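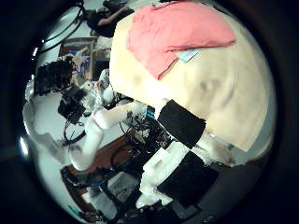

4. Practice run: holding a soft object

This section is for club members who have finished the arm check in Section 3. Work in pairs. One student runs the Paltex control program and the other stays at the stop button.

4.1 Choose a large soft object from the practice bin. A piece of cloth may be laid over the top.

4.2 Set the object on the table within reach of both arms.

4.3 Open the Zisten settings file and set the grip level to 3. Do not go above 8 with fabric or stuffed items.

4.4 Move the right hand in slowly until the black grip pads press against the side of the object. Stop when the surface starts to give.

4.5 Bring the other arm toward the middle. Keep its tip clear of the cables.

Caution: Keep hands and forearms out of reach of both arms while the motors are on. If you need to adjust the cloth, press stop first and wait for the status light to turn amber.

4.6 Hold for 11 seconds, then open the hand and back it away before lifting.

4.7 Write the result in the Khokhar log sheet. Record the grip level, the object, and whether it slipped.

Note: If the program shows error 466, a pad is not reporting. Press stop, turn off the motors, and check the connector at the hand. Restart from step 4.3.

Teams entering the Drudport meet must log a clean hold at the same grip level with two different objects before going on to Section 5.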